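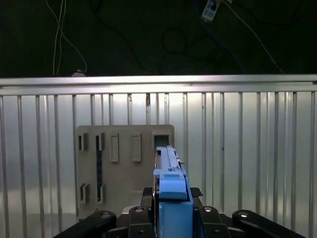
Blue part in the gripper, with the tip of its bar at the corner panel opening.

Dropped and Jammed Parts: Your Questions
Zaven insertion cell, Eltivar workshop
Updated 8/12/24

What went wrong?
In May the cell started jamming on the square opening at the top right corner of the panel. The arm would bring the blue part in, the tip of the long bar would catch the lower edge of the opening, and the arm kept pushing. Most of the time the part twisted in the fingers and the program stopped. Twice it popped out of the grip and landed outside the work area.

Did anyone get hurt?
No. A part did land in the walkway, though, so we logged it as a safety event and shut the cell down that afternoon.

Was it the gripper?
We all thought so! The textured pads were the first thing we swapped, and the new ones changed nothing. The fault was in the wrist force limit. A software update had put it back to the factory value, so the arm could lean on a stuck part far harder than we ever wanted. Finding that in the logs was a great moment — one line, 8 days of head scratching.

What is the limit now?
It's set at 2 newtons for first contact. If the arm feels more than that, it backs off, shifts a little and tries again. After the second miss it stops and calls for help. Watching it feel its way in is a lot of fun, and I'd encourage anyone to come by and see it.

How was the fix tested?
We ran 100 insertions with the panel square, then another 100 with the panel tilted on purpose. No part left the fingers. Sorrentino lent us the tilting base for the second run, and it's a lovely piece of work.

The arm stopped with a part still in the fingers. Can I just pull it out?
Please don't. The fingers are still holding force, and the bar can spring when it comes free. Press the stop button, wait for the amber light, then use Release on the Skovunus pendant with your other hand well clear of the link arms.

Do I need to check anything after an update?
Yes, the force limit, every time. It's on the second page of the settings menu. Write the value on the cell sheet before you run a part.

Are worn parts a problem?
They can be. Look at the small notches near the tip of the bar. If they're chewed up, set that part aside in the red bin and take a fresh one.

Where do I report a jam?
Use the tablet by the door, even if the part went in on the next try. Near misses are the best data we have — keep them coming!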